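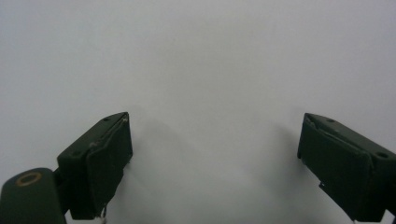

Monday, August 5, 2024. Second coat on the long wall of the back room finished at the weekend, so today went on checking it before anything goes back against it. Matt pale grey, the one the tin calls off-white and the lid calls something else. In flat light the surface gives nothing away: smooth, no seams, no marks, a little lighter towards the top and a softer grey lower down where the shading falls. That difference is light and I am not going to chase it with a third coat. I did chase it in the hall two years ago and ended up with the same gradient and one tin fewer.

Method, for when I do the front room. Filler in two passes, thin, the second one wider than the first. Sand with the fine sheet on the cork block, then with the worn sheet held flat under the palm. Vacuum the wall with the brush head, wipe with a damp cloth, leave overnight. Mist coat on the patched areas only. Then roller, short pile, working from the window end and keeping the wet edge moving. The long-pile sleeve from the Fledthorpe shop is no good for this paint. It leaves a stipple that shows as soon as the lamp is put close to the wall, and I sanded one whole strip back on account of it.

Inspection after dark with the hand lamp held nearly parallel to the wall. One low ridge near the old socket, palpable but hardly visible. It will be behind the Kasten. One hair in the paint at shoulder height, removed with tweezers, touched in with the small brush and feathered out. Otherwise passed.

Measured the alcove again. Width at the skirting 392, width at the picture rail 389, both in millimetres. Three out over that height is better than I expected of this house. The narrow figure governs. Height from floor to underside of rail 1715 at the left, and I did not get a proper reading at the right as the tape would not stay hooked. To repeat with the folding rule.

The alcove matters on account of the Kamel, which is what Flurina has called the humped shelf unit since she first helped carry it. She maintains it should stand in the alcove, with the atlases at the bottom. I had it down for the landing. On paper it goes in with very little to spare, which means the skirting has to be notched or the back feet trimmed, and I would sooner notch the skirting. Feet cut short once are short for good. I have written the alternatives on the back of the delivery note and will decide when the paint has hardened.

Tin says recoatable after four hours and fully hard after a fortnight. I have kept furniture off new paint for less than that before and regretted it, with the rubber bumper on the old desk leaving a ring that took some washing. Felt pads this time, on everything. Ordered from Dridavard, along with a second short-pile sleeve and a tube of the flexible filler for the window reveal. Their order page still refuses my postcode unless the space is left out.

Hannelore Auer telephoned about the picture hooks. She wants hers back when I am finished, the brass ones with the double pin. I have them in the tobacco tin with the curtain rings. I told her the wall would probably stay bare until the autumn. She thought this eccentric and asked what I meant to look at. She has a point regarding the chair, as it faces directly at the wall and would give me a view of plain emulsion at reading distance. It could be turned through a right angle, but then the standard lamp is on the wrong side and the flex will not reach the other socket without crossing the door.

Possible arrangement: chair with its back to the window, lamp to the left, Kasten against the long wall and kept a hand's width off it for air. The last tenant had a wardrobe tight against that wall and there was mould behind it in a patch shaped like the wardrobe. I treated it twice before priming and there has been no sign of it since, but it has been a dry summer and proves little. Look again in the first cold spell.

Brushes washed, sleeve spun out and hung on the nail in the cellar. Remaining paint decanted into a jam jar, lid wiped, labelled with the room and the wall. Dust sheets shaken in the yard and folded painted side in. The masking tape along the skirting came away cleanly except by the door, where it lifted a sliver of the gloss as long as my thumb.

Still to do: gloss by the door, right-hand height of the alcove, the ceiling line over the window, where my cutting in wanders. Flurina is coming on Thursday to look at the alcove and has asked me not to saw anything before then.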